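Robot Club Takes On a Desktop PC, Opens Its Doors Sunday

Hi, I'm Raíssa Portela, and I help run the Ruseck Robotics Club. We want you to come see what our students have been up to! All fall they've been teaching a gripper arm to work inside a desktop computer – memory slots, drive rails, cables that never stay put. The team has logged 940 practice runs so far, and they argue over every one of them (in a good way).

Doors open at 2 on Sunday at the Mogensen building. It's free, we have room for up to 300 people, and students will take your questions all afternoon. Got an old desktop you don't need? Bring it along, we'll happily take it off your hands!
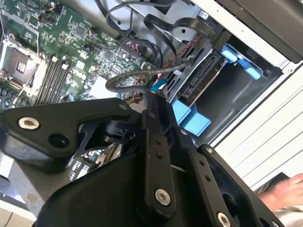

Cables are still the hardest part, according to Ismael Nogueira, and the drive rails come a close second.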